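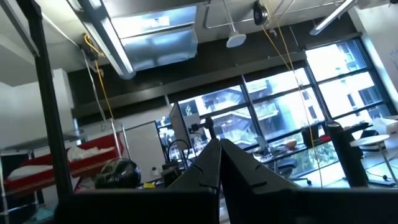 The first thing they teach you at the Teltden food pantry is how to say no to a tin of beetroot. You hold it up to the light, you look for dents along the seam, and if it fails you set it in the crate under the stairs with its many relatives. I rejected 17 tins on my opening morning and was told I'd been lenient.

I had signed up in May, in the grip of a mood. My neighbour had retired and taken up the cello, and giving away my Saturdays seemed the only way to be out of the house. Oldřich Tóth, who has run the roster for eight years, asked whether I could lift 20 kilos. I said of course. He wrote something down that was longer than "yes."

The pantry feeds 205 households a week out of a former carpet showroom on Milošević Street, and it still smells faintly of underlay. People come in with their own bags and choose what they like from the shelves. Oldřich fought for that. Under the old system everyone got the same sealed box, and the park across the road filled up with unwanted chickpeas.

I spent a month on shelves before being promoted to the front desk, where the work is mostly talking about the weather and finding lost gloves. A man in a very good coat told me he used to donate here. He took rice, coffee and the last jar of marmalade, and we agreed it had been a rotten winter.

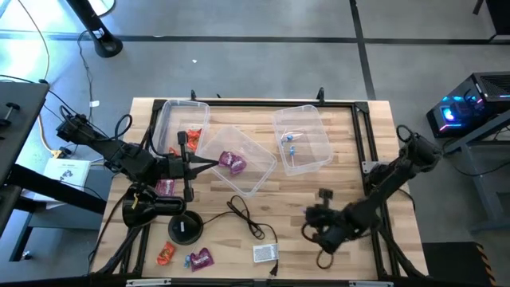 Do you need to prove your income to use the pantry?

Nothing of the kind is asked for. You give a first name, your postal code and the number of people at home, and the whole business takes less time than parking.

The rent is another matter. It went up by $796 a month in the new year, and Oldřich now answers the phone in the voice of a man expecting the landlord. There is talk of a trivia night. I have been asked to write the questions, and to keep the cello out of it.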